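Old workstation, tower on its side, where do I start with the memory?
Posted in April by Ineke Coppens, 558 views

ineke_c wrote:
Hello all, long-time reader and a very occasional poster. My brother-in-law passed along an old Dell workstation when he moved, and I would love to turn it into something that can hold the family photo archive and maybe run a couple of small things in the evenings. It's a great big black tower and it weighs more than my dog. I've had the side off and I'm quite taken with how tidy it is in there (all those blue tabs telling you what to pull!), but I've never added memory to anything bigger than a laptop. Do I fill the slots closest to the processor first? And should I redo the thermal paste while I'm at it? Barros has a set of used sticks for 100 dollars and I don't want to buy the wrong thing.

rocha_ed wrote:
Welcome, Ineke! Those big towers are a pleasure to work on — you picked a good one to learn with. Please don't go by which slot is closest. Go by the numbers printed on the board, and look up the order in the service manual for your exact model. The used sets are fine, but check that they're the registered kind if that's what your machine wants, because the two kinds won't mix and you'll get beeps and no picture. I did exactly that with a set from Omach and spent a whole evening blaming the power supply.

gamage_r wrote:
Agree with Edivaldo on the numbers, disagree a little on the used sets. I've bought 7 sticks that way over the years and 2 were bad. Pay a bit more and get something with a return window. As for the paste, if the temperatures are fine, leave it alone.

s.barbosa wrote:
Rajitha, I love you like a cousin but I can't go along with that. A workstation that old has paste like dried mud. Once the heatsink is off, clean the top of the processor properly with alcohol and a lint-free cloth, put on a fresh dab (I use Brutach, it's cheap and it spreads nicely) and be done with it for years. Mine dropped over 7 degrees.

gamage_r wrote:
We'll go on disagreeing about this until we're both retired, Sebastião, and I wouldn't have it any other way.

a_holanda wrote:
Late to this one, Ineke. Lay the tower flat with the open side up, take your time, and keep your screws in a little dish. The slot labels are small, so bring a good lamp and your reading glasses. On this board there are slots on both sides of the socket, and you'll want to open the latches at the ends before you press a stick in.

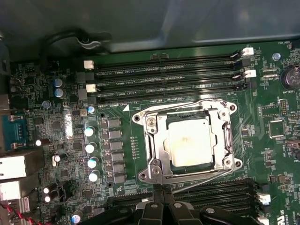
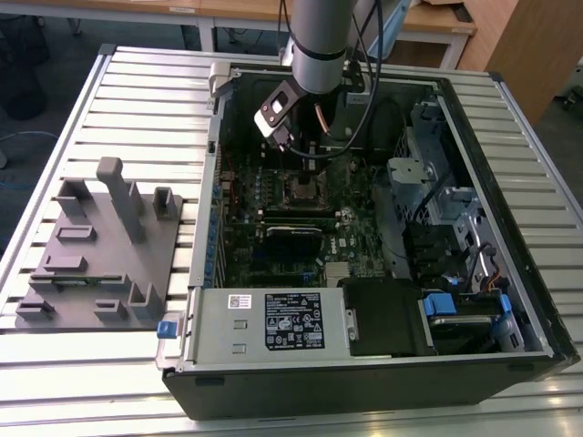
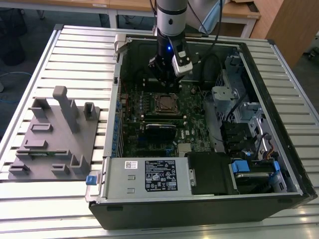 Slot labels and the processor in the first one, the open tower on its side in the other two.

ineke_c wrote:
Oh, this is wonderful, thank you Anderson! I would never have spotted that tiny lettering between the slots. I'll hold off on the Barros set until I've read the manual, and I'm leaning toward Sebastião on the paste (sorry, Rajitha).

3 comments

camach_fan: Bookmarking this one for my own tower, thank you everybody.

rocha_ed: Ineke, write down which stick goes where before you close it up. It saves so much grief later on.

gamage_r: No hard feelings about the paste! Do tell us what the temperatures were before, though.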